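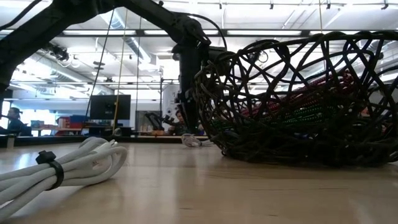 量具的账，怎样才算得清
——杜根公司（Duggan）计量器具管理改革纪实

本刊编辑部　2021-08-28

埃尔诺农（Ernonon）工业区北侧的杜根公司以钣金件、焊接结构件和小型机加工件为主业，客户分布于农业机械、通风设备和轨道车辆内装等行业。同规模的加工企业在当地为数不少，设备水平也大体接近。过去两年，该公司在同行中受到较多关注，起因是一项外界不易看到的工作：对全厂计量器具的重新清点、分级和周期管理。

这项工作由质量部主任伊马库拉达·卡雷特罗（Inmaculada Carretero）主持，计量室、生产部、采购部和信息部门共同参与。改革启动时，公司台账上登记的在用量具为1,628件，涵盖卡尺、千分尺、高度尺、塞规、螺纹规、角度尺、扭力扳手、压力表以及各类自制检具。第一轮盘点结束后，有206件未能在登记位置找到。

这一结果在公司内部引起了相当大的震动。按照当时执行的程序文件，所有量具均应在有效期内，所有移动均应有记录，而历次外部审核也没有就此开出严重不符合项。卡雷特罗在向管理层提交的报告中写道，账面上的合规与现场的实际状况之间已经形成距离，若继续依赖抽样审核来证明制度有效，风险将由客户承担。

一份台账的由来

杜根公司的量具台账最初是一本手写登记簿，后来改为电子表格，由计量室专人维护。表格的栏目相当完整：编号、名称、规格、制造商、购入日期、使用部门、校准周期、上次校准日期、下次校准日期、证书编号。每年年初，计量室依据表格编制全年送检计划，按月向各车间下发通知，车间将到期量具集中送交，校准合格后贴标返回。

从形式上看，这套流程没有明显缺口。问题出在流程假定的前提上。它假定量具始终由登记部门使用，假定车间收到通知后能够找到相应编号的量具，也假定未能送检的量具会以书面形式说明原因。随着公司业务扩展，班组之间借用量具日趋频繁，焊接车间的卡尺出现在装配区，装配区的塞规被带往外协厂，都属常见情形。计量室发出的催办通知往往得到“正在使用”或“下月补送”的答复，表格中便以备注形式顺延。

计量室工程师凯迪尔·德格法（Kedir Degefa）负责盘点的具体实施。据他回忆，盘点初期进展缓慢，原因之一是部分量具的编号刻在磨损较大的部位，字迹已不可辨认；另一原因是若干自制检具从未编号，只在图纸上以零件名称指代。对于后一类，盘点组需要逐一找到设计图，再与工艺人员确认其用途是否涉及产品验收。

未找到的量具最终分为几类处理。一部分在其他车间或工具柜中陆续发现，补办转移手续；一部分经确认早已损坏丢弃，予以注销；另有少量去向不明，按遗失处理，并由质量部追溯其最后一次校准之后所涉及的检验记录。追溯工作持续的时间远超预期，占用了检验科大量人力。卡雷特罗认为，这部分投入恰恰使各部门负责人理解了量具失控的代价。

分级：从一律到有别

盘点完成后，公司没有立即采购新的管理软件，而是先讨论了一个更基本的问题：哪些量具需要严格的周期校准，哪些可以采用较简便的控制方式。

原制度对所有量具一视同仁，校准周期统一定为一年。这种做法便于编排计划，却带来两方面的后果。其一，用于下料估尺的钢卷尺与用于关键孔径终检的内径千分尺占用同样的管理资源；其二，使用强度极高的量具与常年存放在柜中的备用量具按同一间隔送检，前者可能在周期过半时已经超差，后者则每年重复得到几乎相同的证书。

新制度将量具划分为三级。第一级为直接用于产品放行判定的量具，以及计量室的工作标准器；第二级为过程控制量具，其读数影响工艺调整，但不作为最终验收依据；第三级为指示性或估测性器具，加贴专用标识，明确禁止用于验收。分级依据写入程序文件的附录，由工艺、检验和计量三方会签，任何一方均可提出升级申请，降级则须三方一致同意。

分级过程中争议最多的是扭力扳手。装配车间主张将其列入第二级，理由是紧固之后另有检查工序；检验科则指出，检查工序本身使用的也是扭力扳手，且紧固力矩在产品装配完成后难以完整复核。经讨论，公司决定将涉及安全结构的扭力扳手全部列为第一级，其余按岗位区分。生产部经理皮达尔·尼·沃尔楚（Peadar Ní Mhurchú）在会签时附上一项要求，即第一级扭力扳手须固定到工位，不得跨班组借用。这一要求后来推广到全部第一级量具。

另一项讨论涉及员工自有量具。杜根公司与许多老牌加工企业一样，长期允许技工使用自购的卡尺和千分尺。部分资深技工对自有量具的保养远比公用量具细致，简单禁止难以服众。新制度规定，自有量具可登记入账，由公司承担校准费用，纳入同等管理；未登记者不得带入生产区域。登记以自愿为原则，离职时办理注销并归还本人。

周期如何确定

在计量管理领域，校准间隔的确定历来没有统一公式。制造商的推荐值、行业惯例、使用频次、历史数据和风险后果都应纳入考虑，而多数中小企业因缺乏数据，只能沿用惯例。

杜根公司的做法是从历史证书入手。德格法带领计量室将存档证书中的“校准前”数据逐份录入，观察同一量具在历次校准之间的变化。录入过程中发现，相当一部分早年的证书只给出“合格”结论，没有调整前的实测值，对判断漂移趋势毫无帮助。计量室据此修改了对外送检的合同条款，要求服务机构同时出具调整前和调整后的数据，并注明测量不确定度。

合作的校准服务机构阿斯蒂茨（Astitz）起初对此提出异议，认为会增加出具证书的工时。双方就报价和交付时间进行了数轮协商，最终对第一级量具执行完整数据证书，对第二级量具执行简化数据证书。阿斯蒂茨方面的联络工程师梅芙·麦克·苏夫内（Maeve Mac Suibhne）向本刊介绍，提出此类要求的客户以往多为大型企业，近年来中等规模的加工厂也开始关注调整前数据，服务机构需要相应改进内部的记录流程。

在数据基础上，公司对第一级量具实行浮动周期。新购量具以较短间隔起步，连续数次校准结果稳定者可逐步延长，但最长不得超过18个月；任何一次超出允许误差，周期即行缩短，并触发对既往检验结果的评估。第二级量具采用按类别设定的固定周期，由计量室每年复核一次。第三级器具不做周期校准，仅在领用时进行功能检查。

浮动周期在理论上并不复杂，执行时却对计划编排提出了较高要求。旧制度下，计量室只需按月份汇总到期清单；新制度下，每件第一级量具的到期日都可能因上次结果而变动，电子表格很快显得力不从心。

系统的选择与取舍

信息部门经比较后选用了名为普尔科拉（Purkora）的量具管理系统。负责项目实施的奥古斯蒂娜·达尔科（Augustina Darko）表示，选型的首要标准是数据能够完整导出，其次才是功能的多寡。公司此前曾因更换一套生产排程软件而丢失部分历史数据，管理层对数据被锁定在单一平台格外警惕。

系统上线分两步进行。第一步只启用台账、到期提醒和证书存档，原有电子表格同步保留；第二步启用借还登记和检验记录关联。两步之间间隔较长，主要用于清理数据。盘点虽已完成，但名称不统一的问题仍然突出，同一种量具在不同车间有不同叫法，测量范围的书写格式也各行其是。达尔科坚持在导入前完成命名规则的统一，为此项目进度有所推迟。

借还登记是推行阻力最大的环节。按照设计，员工领用第一级量具时须在工具室终端扫描工牌和量具标签，归还时再次扫描。早班开工前工具室窗口常有人排队，班组长对此颇有意见。项目组考察了现场后作出调整：固定到工位的量具不再每日借还，改为班前点检，由操作者在点检表上签字；仅跨工位流动的量具保留扫描手续。调整之后，登记量大幅下降，数据的准确程度反而有所提高。

标签的选用也经历了反复。普通纸质标签在切削液和焊接烟尘环境中难以长期保持清晰，激光刻码效果良好，但不适用于部分表面经过特殊处理的量具，且有损伤基准面的顾虑。目前公司的做法是按材质和使用环境分别选用刻码、金属吊牌或耐溶剂标签，并在程序文件中规定了各类量具允许标识的部位。对于小规格塞规一类无处附着标签的器具，标识做在专用盒上，盒与规不得分离。

检验记录关联功能的意义在于追溯。检验员录入测量结果时须选择所用量具编号，若该量具已过期或处于停用状态，系统拒绝提交。一旦某件量具在校准时被判定超差，系统可列出自上次合格以来以其测量的全部批次，供质量工程师评估影响。在旧制度下，同样的查询需要翻阅纸质记录，往往只能以估计代替核实。

当然，拒绝提交的设置也带来了新的问题。试运行期间，曾有检验员因手边量具刚刚到期，在系统中改选了同事的量具编号，以便完成录入。卡雷特罗得知后未作处罚，而是召集相关人员了解情况，发现到期提醒只发送给车间主管，检验员本人并不知情。此后提醒范围扩大到登记使用人，并在到期前预留了替换时间，计量室也增备了一批周转量具。

计量室的条件

制度和系统之外，计量室本身的条件同样影响结果的可信程度。杜根公司的计量室原设于机加工车间一侧，隔墙单薄，室温随车间通风状况波动。夏季午后室内温度上升，内部校准的长度类结果与上午所做存在可察觉的差异。

改革期间，计量室迁至办公楼底层朝北的房间，增设了恒温设备和温湿度记录仪。迁址方案曾因距离车间较远而受到质疑，生产部担心送检往返耗时。作为折中，公司在车间保留了一个校验点，配备经计量室标定的量块和环规，供操作者进行班前零位核查。核查不能代替校准，结果异常的量具一律停用送检。

恒温时间的规定在新制度中单列一条。量具和被测件送入计量室后，须放置足够时间方可测量，具体时长按质量和材料分档列于附表。德格法指出，这条规定在旧文件中也有，但从未得到认真执行，原因在于计量室没有划定等待区域，送来的工件堆放在门口，检测人员在催促之下往往提前开始。新计量室设置了带时间牌的等待架，放置时刻由送检人填写，未到时间者不予受理。

内部校准的范围也作了收缩。此前计量室承担了包括压力表和部分电气仪表在内的多种校准，人员资质和标准器配置均较勉强。新制度将内部校准限定为常用长度类量具和扭力扳手，其他类别全部委托外部机构。此举增加了委外费用，但计量室得以集中力量，将限定范围内的不确定度评定做得扎实。公司为此重新编写了作业指导书，并与阿斯蒂茨就部分项目进行了比对测量。

人员与培训

在卡雷特罗看来，量具管理的难点最终落在使用者的习惯上。她在接受采访时谈到，制度可以规定量具放在哪里、何时送检，却很难规定一个人在读数之前是否擦净测量面，也很难规定一把跌落过的卡尺是否会被主动上报。

公司为此重新设计了培训内容。以往的量具培训以课堂讲授为主，每年举行一次，考核采用书面形式。新的培训安排在车间进行，由计量室人员携带量具和样件到工位，请操作者按日常方式测量同一样件，随后共同比较结果。不同操作者之间的差异有时出乎参与者意料，对测力的控制、量具的摆放角度和读数视线的讨论也由此展开。

测量系统分析原本只在新产品导入时应客户要求进行，现在成为第一级量具的常规工作。每件关键特性所用的测量方法均须经过重复性和再现性评价，评价结果不理想者，由工艺人员会同计量室改进检具或更换方法。其中一个典型事例来自通风设备用法兰。该零件的平面度原以塞尺配合平台检测，评价显示不同检验员之间结果离散较大，后改用带有多点支承的专用检具，由百分表读数，离散情况明显改善。

跌落上报是另一项着力推行的措施。新制度规定，量具跌落或受撞击后应立即停用并送计量室核查，主动上报者不承担维修费用，也不计入绩效考核。沃尔楚坦言，生产部内部对此曾有顾虑，担心损坏率上升。执行一段时间后，上报数量确有增加，其中多数经核查并无超差，可直接恢复使用；少数确有损伤的量具则得以及时退出现场。他认为，与一件失准量具在现场继续使用数月相比，维修费用是可以接受的。

外协单位的管理

杜根公司的表面处理和部分精加工工序委托外部单位完成，外协单位使用何种量具、如何校准，以往基本不在公司视野之内。供应商审核时虽有相应条目，但通常以查看证书为限。

盘点中发现部分量具滞留于外协厂，促使公司重新审视这一环节。现行规定将外协单位的量具分为两种情形：由杜根公司提供的专用检具，所有权、编号和校准责任均属杜根公司，外协单位承担保管义务；由外协单位自备的量具，用于关键特性检验的，须向杜根公司报备编号和有效期，证书到期前提交更新。

对规模较小的外协单位而言，上述要求构成一定负担。采购部与质量部商定了过渡安排，允许其在过渡期内将量具随产品一并送至杜根公司计量室进行核查。部分外协单位由此首次获知自有量具的实际误差。也有个别单位以手续繁琐为由退出合作，采购部随后另行寻源，期间相关零件的交付受到影响。公司管理层在季度会议上讨论了此事，决定维持规定不变。

膜厚测量是外协管理中较为特殊的一项。喷涂件的膜厚仪受基体材料、表面粗糙度和曲率影响显著，双方仪器即便均在有效期内，对同一零件的读数也可能不一致，由此引发的退货争议由来已久。质量部与喷涂厂共同制备了一组基体材料相同的参考样片，双方在测量前以样片核对仪器，并约定了测点位置和取值方法。这一做法已写入双方的技术协议。

成本与效果的评估

对于改革的投入产出，杜根公司采取了较为谨慎的表述。公司未向本刊提供具体金额，仅说明费用主要由计量室迁建、软件许可、标识更新和委外校准四部分构成，其中委外校准为持续性支出。节约方面，量具重复采购有所减少，原因是各车间能够查到其他部门的闲置量具；因分级而取消的校准项目也抵消了一部分新增费用。

在质量效果方面，卡雷特罗不赞成将客户投诉的变化直接归功于量具管理。她指出，同期公司还更换了折弯设备，调整了检验科的班次，各项因素难以分离。较为明确的变化体现在争议处理上：客户对尺寸结果提出疑问时，公司能够在较短时间内提供所用量具、校准数据和不确定度，双方得以就测量方法本身展开讨论。

内部审核的方式也随之改变。审核员不再从台账中抽取编号到现场查找，改为在现场随机选取量具，反向核对台账。卡雷特罗解释说，前一种方式只能发现账上有而现场无的情况，后一种方式才能发现未经登记的器具。两种方式目前交替使用。最近一次内部审核中，审核员在维修班的工具箱内发现数件未登记的塞尺，经查系设备随机附件，已补充登记为第三级。

尚待解决的问题

受访者均表示，现行制度仍有不完善之处。达尔科提到，普尔科拉系统与公司现有的生产管理系统之间仍依靠定时导入文件交换数据，存在时间差，若量具在两次导入之间被停用，检验端不能即时得知。接口开发已列入计划，但须待生产管理系统升级后方可实施。

德格法关注的则是软件类测量工具。坐标测量程序、影像测量程序以及嵌入设备的在线检测程序，同样直接影响产品放行，其版本变更、参数修改的控制在现行制度中仅有原则性规定。计量室正在拟订专门的管理办法，拟要求程序变更后以标准件复测，并保留新旧版本的对比记录。在线检测的责任归属尤其需要明确，目前设备由维修班保养，程序由工艺科编写，结果由检验科采用，三方均未将其视为自己的量具。

人员接续也是管理层考虑的问题。计量室现有人员较少，经验集中于个别骨干，一旦变动，浮动周期的评定和不确定度评定均可能受到影响。公司拟从检验科选拔人员到计量室轮岗，首批轮岗定于十月开始，轮岗期间由德格法负责带教，期满后返回原岗位并担任车间的量具联络员。

麦克·苏夫内从服务机构的角度提出了另一点意见。她认为，企业在收到校准证书后如何使用，比证书本身更值得重视。部分客户收到证书即行归档，未将实测误差与使用要求进行比对，证书上的结论依据的是产品标准，未必符合企业自身的公差需要。杜根公司现在要求计量室在每份第一级量具证书上填写确认意见，写明该量具适用的特性和公差范围，经签字后方可投入使用。本刊在计量室查阅的证书均附有此项确认单，填写人与复核人分别署名。

按照公司的安排，第二轮全面盘点将与首批轮岗同步进行，盘点范围扩大到外协单位保管的专用检具，结果将提交管理评审。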